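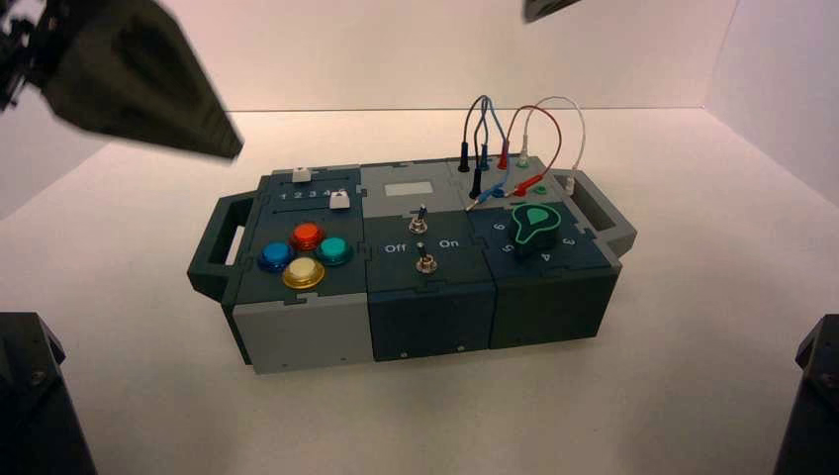
Mesta board on the white table, slider module at the left-hand end.

Jan 4, 2021

Board back on the table after the break. Job number 2169 continues. The purpose of this entry is to record the state of the left and middle modules before the labels are redone, and to list what is still open from September.

**Slider.** The track is printed 1 to 5 in white. There are two white knobs, one at the far back near the left end of the track and one at the right end by the 5. The drawing needs a separate name for each, as the old parts list says only "knob". I have used K1 (back left) and K2 (right) below. K2 was stiff in September over the last part of its travel. Cleaned with a dry cloth and moved by hand end to end 50 times, no sticking felt. No lubricant used. If it comes back, take the track out and check the underside for burrs before trying anything else.

**Push buttons.** Four, in a diamond:

- top: orange-red
- left: blue
- right: teal
- bottom: pale yellow

The wiring sheet calls the top one "red" and the one on the right "green". Change the sheet to match the list above. The metal rims mark easily, so tighten from below only. The buttons are a Jiang part and the spare caps are in the same drawer as the spare nuts.

**Toggles.** Two metal levers on the middle module, with "Off" printed on the left and "On" on the right between them. One pair of words serves both switches. This was queried in September and is still not settled. Options are to leave it, or to print the words twice at a smaller size. My preference is to leave it until the new labels are cut, then compare on the bench. The nut on the front switch had worked loose once before; checked with a spanner, no movement. Rear switch not checked.

**Label window.** The small white rectangle in the light grey panel still has no agreed text. Proposal: board name, job number, issue letter. Lettering height to be decided with the Tundard sample strip next to it.

**Case.** Dark teal handles, one at each end. Lift by both. The seams between sections closed up well after reassembly and the screws in the front face of the left module were all run down by hand.
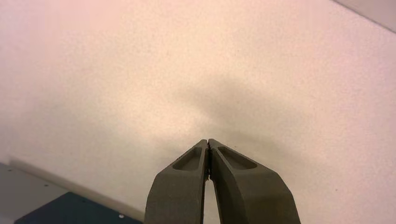
Farnonthorpe Workshop, Fixtures and Test Boards

Open items carried forward:

1. Correct the colour names on the wiring sheet.
2. Add K1 and K2 to the drawing.
3. Check the rear toggle nut.
4. Order 7 spare knobs, same pattern as fitted.
5. Decide the window text, then cut labels.

Storage: the board goes on shelf 93, flat, with nothing stacked on it. The foam sheet that was under it has been thrown away as it was shedding. A replacement has been cut from the offcut roll, with the corners left square.

Wipe the white table top with water only. The solvent wipes are for metal parts.

Next entry after the labels arrive.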